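How to send your self-published book announcement to local papers

Quick version, I have a proof to finish by Thursday.

Write the headline first. Title, your name, what kind of book. No "stunning new voice" stuff – editors delete it.

Then one paragraph on the story. Mine for Drodimwood was 900 words at first, way too long. Keep the whole release under 400. Blurb part, 6 lines tops.

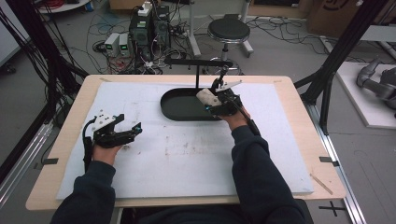 Next the author bio. Town, day job, earlier books. I put Pasberg in the first line and the local weekly picked it up, the bigger papers didnt.

Paste the text right into the email. No attachments. Cover art goes in as a link, plus page count, price and where to buy.

Send in the morning, before 10 if you can. Wait a week, then one follow-up. Just one.

Keep a list of who anwsered. You'll want it for book two.

– Ostapchuk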